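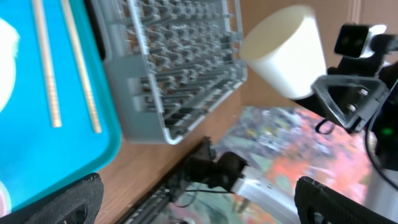 Shivam Shukla
Dataset maintainer

Zikholm Ferry and Footpath Notes: README

This is the data card for a small set of travel notes on the island of Zikholm and the mainland harbor at Vavness. It holds 221 records, one per place or route, written for people planning a day trip or a short stay. The notes were first kept for the Brilleo walking guide and were split off when the guide moved to a new format.

Last updated: Saturday, September 11, 2021

What is in the set

places.csv – beaches, viewpoints, cafes, churches, campsites and public restrooms
routes.csv – footpaths, with start point, end point, length and surface
crossings.csv – ferry landings and the months each one is served
notes.txt – longer remarks that did not fit in a table

Every record has an id, a name, a short text and a date of last visit. Coordinates are given for places only. For routes, use the ids of the start and end points and look them up in places.csv.

Fields that cause trouble

"length" is in meters and measured along the path. The longest route, the full loop from the Tripathi landing, is split into four records. Add them up if you want the whole walk.

"season" uses month numbers. A value of 1 means January only. An empty value means open all year, except in crossings.csv, where it means the months have not been checked.

"steps" is yes or no. A route marked yes has at least one flight of stairs. It says nothing about how steep the rest is, and the path above the north beach is very steep without a single stair.

"fare" was dropped in the last version. Prices changed too often and the old ones were still turning up in printed copies.

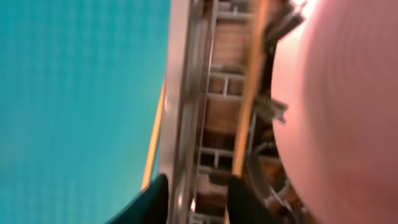
Can I use the crossings file to plan a same-day return?

Only as a first look. The file tells you which landings are in use in a given month, but it has no departure times, so check the board at Vavness harbor before you leave. The last boat back goes early outside summer.

How the notes were made

I walked all the routes myself, most of them in both directions. Path lengths come from a handheld GPS and are rounded to the nearest 40 meters. Cafes and campsites were checked in person, and opening months were taken from the signs on the door. Where a sign and the owner disagreed, I used what the owner told me and added a line in notes.txt.

Known gaps

The west side of the island is thin. There are 70 records for the harbor village and very few past the lighthouse. Two footpaths there were closed after a rockfall – they are still listed, with "closed" in the text field. Nothing in the set covers boat rental or diving.

Text limits

Short texts are capped at 2000 characters. Longer ones were moved to notes.txt under the same id.

Use

Free to copy and change for guides, maps and school work. Please keep the id column so corrections can be matched. Send corrections with the record id and the date you were there.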